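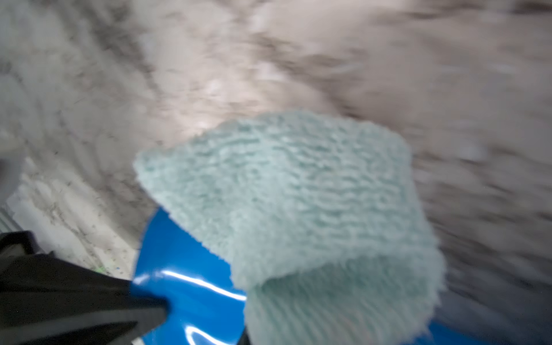
A reader in Skullville wrote to ask why a robot needs to be shown the same job again and again, when a person can learn it from watching once or twice. It is a fair question, and the answer is mostly about examples.

What an example is

A learning system is a computer program that has not been given a full list of steps. It is given examples, and it looks for patterns in them. If the job is handling a cloth, one example is a recording of one try, from start to finish.

A recording has 2 parts. The first part is what the robot senses. This includes pictures from a small camera near its gripper, and numbers that say how far each joint is bent. The second part is what the robot does next: move left, move down, close the gripper, open it. The two parts are stored together, with the time written beside each one. Without the times, the program could not tell which picture goes with which movement.

Where the examples come from

At Jetetti, people make the examples. A person steers the arm by hand controls while the computer records. The person is called an operator. The project is named Yeo, and its cloth set has 2199 recordings in it. Of these, 2000 are used for learning. The rest are put away and used later for testing.

The test recordings must be kept apart. If you practiced for a spelling test with the exact words that would be on it, your score would show that you remembered those words. It would not show how well you spell other words. Programs have the same problem.

Why cloth is difficult

A wooden block has one shape. Turn it over and it is still a block. Cloth changes shape whenever it is touched. It folds over on itself, and then one layer hides part of the other. A fluffy cloth also has a soft, fuzzy edge, and this makes it harder for a program to decide where the cloth stops and the table starts.

The camera adds its own difficulty. It rides on the arm, so when the arm moves quickly the background smears into streaks. A blurred picture is not thrown out for being blurred. The robot will get blurred pictures when it works by itself, so it has to learn from them too – but a recording with nothing except blur is removed.

Making the examples different

If every recording started with the same cloth in the same spot, the program might learn only that spot. Move the cloth a little and the gripper would close on air. So operators change things between tries. They turn the cloth, crumple it, swap it for another color, or change the lights. Each change is written in a log.

Checking

Every recording is watched by a second person before it is used. The checker marks it "keep", "fix" or "drop". In December, 46 recordings were dropped from the Yeo set. In most of them the clock on the camera and the clock on the arm did not agree, and the pictures came too late for the movements.

A try that goes wrong is not always dropped. If the operator loses hold of the cloth and picks it up again, the recording shows how to recover from a mistake. Those are kept and given a label.

Try it on paper

Skiletti, the classroom version of this activity, needs a dish towel, a pencil and a partner. Put the towel on a table. Your partner folds it one small move at a time. After each move, write down what you see and what your partner's hands do next. Then shake out the towel, drop it in a new place, and follow your own notes exactly.

Mark the line where the notes stop working. Do it again from a different start and compare the two sets of notes.

Words to know

Operator: the person who steers the robot while it records.
Gripper: the part of the robot that holds things.
Label: a short note attached to a recording.
Test set: recordings kept apart until the learning is finished.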